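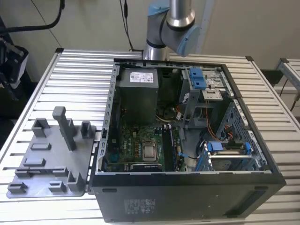 Tower on its side, panel off, gray fixture plate to the left, arm parked behind.

I've been looking after the arm cell at Jesside for a while now, and most of my trouble has come from the table and hardly ever from the arm. So these are my table tips!

Clean the grooves first. A slotted aluminum table eats screws (and crumbs, and zip tie ends), and a plate sitting on a stray screw rocks just enough to drive you nuts. I run a soft paintbrush down every groove, then a vacuum with the skinny nozzle.

Push on the corners of your fixture plate before you start. Ours is 3D-printed, and printed plates can warp a little. If one corner lifts, I sand the bottom — slowly, checking as I go — and never crank the bolts down to flatten it. I cracked 2 plates that way in January.

Keep the case close to the plate, but slide a piece of paper between them. If it drags, back the case off a hair.

Any time the case gets moved, teach the pick points again. I once skipped it after a tiny bump and spent a whole afternoon blaming the gripper. Run the first pass at 8 percent speed with your hand by the stop button, and don't go to 100 until you've watched a full cycle.

Check hanging cables with the arm at its farthest reach, too. A cable with plenty of slack at park can be tight as a guitar string over the far corner — ask me how I know.

Wipe the joint covers with a barely damp cloth. No spray!

Related tips
Sorting small screws without losing your mind
My Vumero vacuum, one year in
Sanding printed parts flat
Labeling cables so you can read them later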